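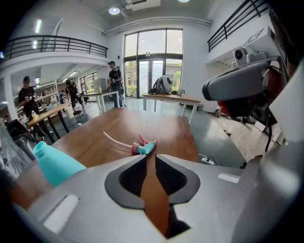
Spray bottle on the table.

Re: [cliltum-watch] Rakholm border talks, who is reporting to whom

Hi all,

Quick one, on my way out the door. Replying to the bit below.

> Does anyone know if the December session is still on? I read that
> the Rakholm delegation wants the fisheries chapter reopened before
> they sign anything, and that Cliltum's ministry says it's closed.
> Can't both be right. Also is the monitoring report public or do we
> have to ask for it again?

Still on as far as I can tell. The ministry notice went up Sunday and hasn't been pulled. Two days of talks, the first one closed to press, same as last time.

On fisheries — both sides are sort of right. The chapter was provisionally closed, and "provisionally" is doing alot of work there. Under the framework either delegation can ask to go back to it, in writing, up until the final text is initialled. Rakholm has asked. Cliltum hasn't answered, just put out a statement saying the matter is settled. Not the same as a refusal. Someone on here with better legal reading than me can correct that.

The report: public, but you have to dig. 422 pages, English version is a scan so no searching. Skip to section 6, the labour mobility part, that's where the two governments' numbers don't match up. Cliltum counts seasonal permits and Rakholm doesn't. The annex has a table with both but the column headings are swapped in the first version, make sure you've got the corrected one.

The Laaksonen paper everybody is passing round is older than the report and was written before the customs offer changed. Wouldn't lean on it. The Esanus briefing is shorter (20 pages) and more even-handed, tho it goes very soft on the transit question, which to my mind is the only thing the neighbours really care about.

Haven't seen anything on observers. Last round they gave out the passes at the door, 8 am, first come. If that's changed please post it to the list and not just to me, my inbox is a mess.

Will send the page refs for section 6 tonight if I get teh time.

Cheers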